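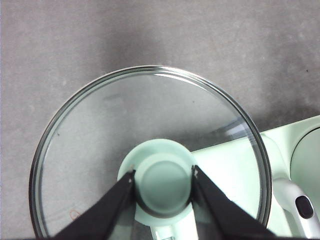
A glass lid with a mint-green knob.

Newsletter > Kitchen Technical > Materials

Why tempered lids break when nothing has touched them

By Dede Akolgo

Several readers wrote in after the last issue about glass lids that shattered on a shelf or in a drying rack. The mechanism is well understood, and most of it is set at the factory.

Tempered glass is made by heating a formed piece until it is close to softening and then chilling both faces with jets of air. The faces stiffen first. The core cools later, tries to shrink, and is held back by the rigid skin. When the piece reaches room temperature the skin is in compression and the core is in tension. Glass fails in tension, so a shallow scratch in a compressed surface has no force pulling it open. The piece can take a much harder knock than untreated glass of the same thickness.

The weakness is in the core. A crack that gets through the compressed layer meets material that is already under load, and it runs through the whole piece in an instant. The result is a heap of small blunt fragments.

Edges are the usual starting point. A lid stored on its rim against a cast iron pan picks up chips that are hard to see and easy to feel. A chip may stop short of the tension zone and stay there for months. Heating and cooling can then move it along by small amounts until it crosses over. The owner remembers the last thing that happened to the lid, which may have been very little.

The hole for the knob is the second place to look. Drilling is done before tempering, and any roughness left in the bore stays there. A screw tightened directly against glass puts a point load on that edge. Stedari, which supplies replacement knobs to repair shops, packs a soft washer for each side of the glass. Fit both. Turn the screw until the knob stops rotating under light finger pressure and leave it there.

Thermal shock is the third cause. A lid straight off a simmering pot should not go under a cold tap or onto a wet stone counter. The Lamptey workshop bench sheet asks for 5 minutes of standing on a dry cloth before washing, and that is a reasonable habit at home.

Inspection takes little time. Dry the lid, hold it up to a lamp, and run a fingernail slowly along the rim and the inside of the knob hole. If the nail catches, retire the lid. Tempered glass can't be ground or polished back to a safe state at home. Lids with a steel band hide the rim, so check the band for movement and for grit trapped underneath.

Measurements for replacement lids are taken at the inside of the pot rim, in two directions at right angles. Older pots are often out of round. Send the larger figure with your order.

4 comments | 60 shares

Recent items
Vavum seals: storage and shelf life
Reading the base stamp on enameled pans
Codon hinge pins, revised sizes
Descaling without citric acid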